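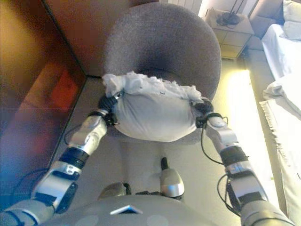 8th December

Up at 6 and it was still dark. Scraped the van and drove over to Dronport for the boiler part, which the counter had put aside under the wrong name. Paid 25 pounds for something the size of a biscuit. Fitted it before lunch and the radiators in the back rooms came on, the one on the landing still cold at the bottom. Will bleed it again tomorrow.

Wulan Khoo rang about the grey chairs. She wants the round one kept and the other two sold. I said fine.

Walked the Asmont path in the afternoon. The river is high and the lower field is under water as far as the second gate. Met Kieran Mulligan coming the other way with his dog. He has a quote for 869 pounds to fix his shed roof and is going to do it himself in April instead. He asked to borrow the long ladder. I need to find the feet for it.

Soup and toast for tea. Wrote nine cards and ran out of stamps. The Kurkbridge bus was late again according to the woman next door, who had waited in the rain.

Read 20 pages and gave up. Bed before ten.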